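漏斗该有自己的位置

厨房里最容易被小看的东西，我认为是漏斗。它便宜，样子不起眼，一年用不了几回，所以多数人家把它塞在抽屉最里面，和开瓶器、断了尖的裱花嘴、外卖送的塑料勺混在一起。等到要把大桶酱油分到小瓶里，翻了半天找不着，就端起桶直接往瓶口倒。结果台面上一圈，瓶身上一道，抹布洗两遍还是黑的。

我的看法很简单：凡是在家里分装液体的人，都应该有一只合用的漏斗，一个稳当的瓶托，并且给它们留一个固定的地方。这篇文章就说这件事。

先说为什么要分装。前几年流行过一阵把所有东西都倒进统一的玻璃瓶里，贴上标签，摆成一排。我不赞成那样做。米醋原来的瓶子就挺好，有出厂日期，有配料表，倒来倒去只是为了好看，还多洗一遍瓶子。但有几样东西确实需要分装。一是食用油，五升的桶提起来费力，炒菜时手一抖就多了。二是自己泡的东西，比如梅子酒、花椒油、姜醋，泡在大罐里，吃的时候要滤出来装小瓶。三是洗洁精和洗手液的补充装，袋口软，瓶口窄，没有漏斗几乎一定会洒。

我家每年十一月做一次花椒油，做法是从邻居梅娜卡（Menaka Talukder）那里学来的。她做的是芥子油，里面放干辣椒和几样籽，我换成了花椒，火候照她的来。她家的厨房比我家小，灶台旁边只有一块切菜板大小的空地，可是她装油从来不慌。瓶子先放进一个垫圈里，漏斗插好，手松开看一看，瓶子不晃，才去端锅。我第一次看她做，觉得慢。后来自己打翻过一回，满地是油，擦到夜里还滑脚，就不觉得慢了。

那次打翻的原因，我后来想过。漏斗没有毛病，毛病在瓶子。小口瓶本来就轻，空的时候更轻，上面插一只漏斗，漏斗口又宽，重心一下子高了许多。这时候油从上面冲下来，稍微偏一点，瓶子就往一边倒。很多人以为洒漏是手不稳，所以一只手扶瓶，一只手倒。扶瓶的那只手离热油很近，这是更不好的习惯。

所以瓶托比漏斗还要紧。瓶托不用买贵的，能圈住瓶底就行。圆底的瓶子非有不可，平底的小瓶有了也稳得多。我用过几种：卷起来的湿毛巾，能用，就是毛巾容易沾油；饭碗，碗底滑，瓶子在里面歪着；剪开的纸杯，只能用一次。最后固定下来的是软木圈。软木不滑，轻，放在布上也不跑。缺点是沾了油不好洗，所以我只拿它托瓶子，滴到油马上擦，平时不让它碰水。

底下最好再铺一块布。我主张用深颜色的。白布看着干净，溅上一滴酱油就得去搓，搓不掉心里还别扭。深色的布可以放心用，用完丢进洗衣机。布要铺平，瓶托下面不能有褶子。

小口玻璃瓶，配一只口宽的半透明漏斗，坐在软木圈里，下面是黑布，我认为这一套就够了。 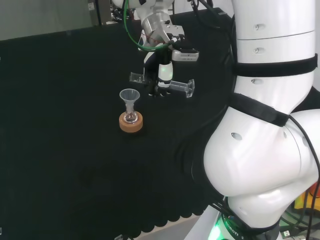 漏斗怎么选

市面上的漏斗大致分不锈钢、塑料、硅胶几种。我都用过，各有各的用处，但如果只买一只，我会买半透明的塑料漏斗。

不锈钢的结实，耐热，装热油最放心。问题是看不见里面。倒得快了，油在漏斗里积起来，从侧面看不出，等看见的时候已经漫到边上了。硅胶的可以折叠，省地方，这也是卖家宣传得最多的一点。可是折叠的地方有一道道棱，油挂在上面，洗起来很烦。我那只硅胶漏斗是里基亚（Rikia）牌的，收起来确实薄，用了两年，棱里始终有一股花椒味，后来只好专门拿来装花椒油。

半透明塑料的好处是液面在哪里大致看得见，快满了就停一停。买的时候要看清耐热温度，包装上没写的，只装凉的。我的习惯是不管什么漏斗，油都放凉了再装，这样材质的问题就小得多。

漏斗口的大小也值得讲究。口宽的好倒，但也更容易头重脚轻，所以宽口漏斗必须配瓶托。口窄的稳，可是端着锅对不准。我宁可要宽口的。漏斗颈的粗细要比瓶口小一圈，不能严丝合缝。塞得太紧，瓶里的空气出不来，油就停在漏斗里不往下走，过一会儿咕嘟一声冒个泡，溅出来几点。遇到这种情况，把漏斗稍微提起来一点，留条缝，就顺了。也有的漏斗颈外面带几条竖棱，作用就是留缝，买的时候可以摸一摸。

价钱方面，我觉得没有必要花大钱。我见过一套奥兰蒙（Oranmont）的厨房漏斗，大小几只套在一起，装在盒子里，标价202元。做工是好，可是一套里我用得上的只有一只。我现在用的这只19元，在五金店买的，已经用了好几年。有人说五金店的东西不能碰吃的，这话有道理，要问清楚是不是食品级的，问不清就不买。

装油的顺序

瓶子要先干透。这一条我说得最多，听的人最少。洗过的小口瓶倒扣着控水，看上去干了，瓶肩里面往往还有一层水汽。带水的瓶子装油，放不了多久就会浑。我是前一天晚上洗，第二天下午装，中间一直倒扣在架子上。赶时间的话可以进烤箱低温烘一会儿，但瓶子要耐热，还要等它完全凉下来。

接着铺布，放瓶托，放瓶子，插漏斗。要滤渣的，在漏斗里垫一层纱布，纱布边翻到漏斗外面，免得一倒油就滑进去。然后才去拿油。油最好先倒进带嘴的小壶，一次少装一点，不要拿着大锅直接对漏斗。锅沿那么宽，油往哪边走，自己说了不算。

一只小瓶大约30秒就能装完，不要嫌慢。瓶子装到肩部就停，不要装到口。漏斗里还有剩的，等它自己滴完再拿开，拿开时下面接一张纸巾。这张纸巾可以顺手擦瓶口。

漏斗用完马上洗。放到第二天，油就粘住了，颈里面那一段最难洗，要用细长的刷子。洗完不要收进抽屉，先挂起来晾干。

放在哪里

我反对把漏斗放进抽屉。它的形状和什么都配不上，竖着占高，横着滚，最后总是被别的东西压在底下。我在柜门里面粘了一个挂钩，漏斗挂在上面，软木圈用绳子穿了挂在旁边，深色布叠好搭在横杆上。三样东西在一起，要用的时候一次拿齐。

有人会说，为了一年用几回的东西占一扇柜门，不值。我算过这笔账。我家那扇柜门原来挂的是一副莫卧儿（Mughal）花样的隔热垫，好看，亲戚送的，从来没有用过。把它收起来，换成天天可能用得着的漏斗，我不觉得亏。而且漏斗一旦好拿了，用的次数就多起来。以前我从袋子里往罐子里倒芝麻，总要撒一些，现在也用漏斗。糖、盐、洗衣液，都用。只是装吃的和装洗涤用品的要分开，各用各的，颜色最好不一样，挂也不要挂在一处。

我妹妹不同意我的说法。她家什么都买小瓶，利森（Lisen）超市就在楼下，油吃完了下去拎一瓶，从来不需要分装。她说我花在洗瓶子上的工夫，够她下十趟楼。这话不是没有道理。家里人少、做饭少的，小瓶买着吃更省事，油也新鲜。可是像我家这样一天开三顿火，又爱自己泡点东西的，省不掉这一步。既然省不掉，就把它做得稳当些。

今年的花椒已经晒好了，瓶子还差几只。旧的里面有两只瓶口磕了小缺口，不能再用，我打算这几天去补上，顺便再买一个软木圈，给梅娜卡送过去，她那个垫圈已经裂了。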